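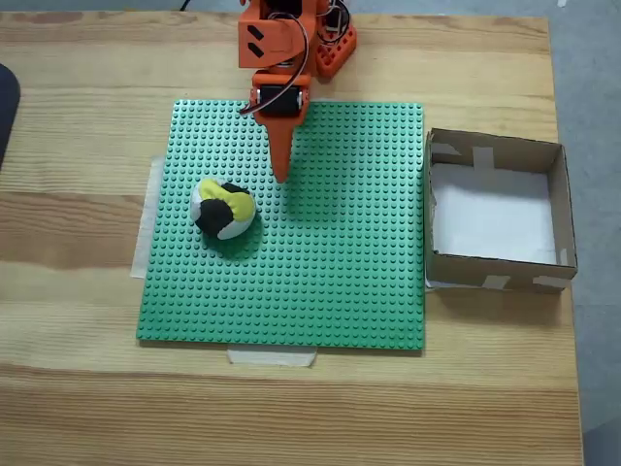 One reply on our draft said the baseplate would slide no matter what, so why bother with tape, just screw it down. Fair. But the table isn't ours to drill, so tape it is. One strip up the left side, one across the bottom.

Layout notes, Amdale project: green plate in the middle, cardboard box to the right with white paper in the bottom. Low walls on the box, easy to see in. Toys all soft. Hard ones roll, we dropped those in October.
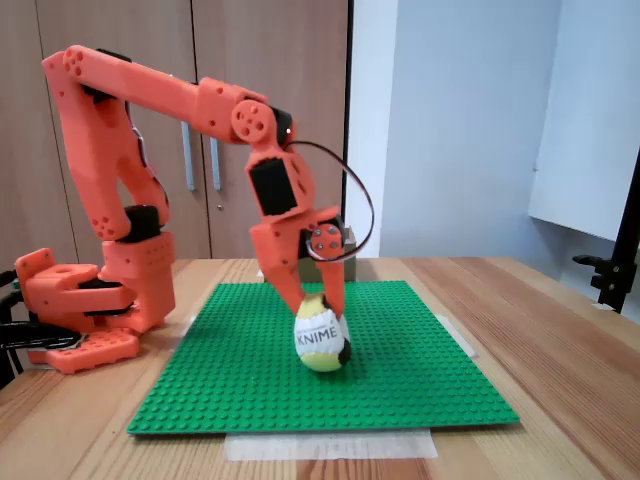 Eniritz

Egg toy, yellow top and bottom, KNIME across the white part. Goes upright on the studs at the start of each round. 16 rounds planned, 7 written up so far, rest goes in the apendix. Still to do: new tape, tidy the table, fix teh margins.

Contact: Prorkutach student projects | Back to top | 7 comments | 40 shares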